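Week six of robotics club

We finally got through a full Friday without anyone reprinting a part. I joined the club at Clanidthorpe in the fall thinking I would be writing code. So far I have mostly sanded things, labeled bins and pushed files around.

Our project this term is breakfast. The task list says toast, a slice of meat, something from the sauce tray, all onto one plate. Rhonda Cloutier, who runs the club, wanted a task with a lot of small steps that a person finds easy. We record ourselves doing the steps with a gripper held in the hand, and later the arm is supposed to learn from the recordings. The arm is named Clukwood. It was named before I got there.

As of this week we have 347 usable demos. The goal was 500 by the end of March, so we are behind. Most of the ones we threw out were my fault. I move too fast when I get near the toaster, and the tracking loses the markers if my wrist rolls too far. Tăng does the same task at half my speed and nearly all of his are good. I started counting under my breath between steps and that has helped a little.

The other problem was the table layout. We were putting everything back in the same spots every time, and Rhonda pointed out that the arm would only learn those spots. Now we shift things a few inches between takes – the plate, the tray, the toaster – and write down that we did it.

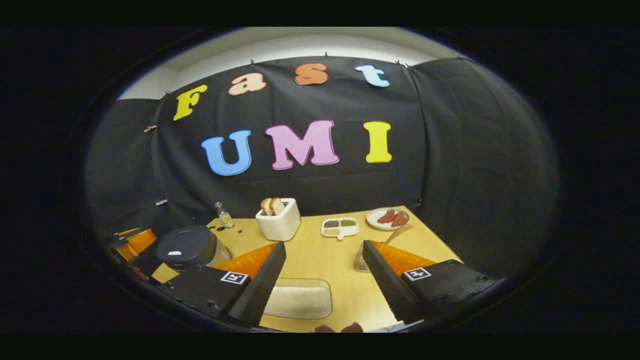 It slows us down a lot. Resetting takes longer than recording, and by 8 p.m. people start getting sloppy about it. We are going to try working in pairs next week, one person recording and one resetting, then trading after 11 takes.

The Brultunham meet is still on the calendar. I don't think we will have toast working by then, but picking up the bread might be possible. Tăng wants to train on what we have over the weekend and see what it does.

I still need to fix the label on bin four.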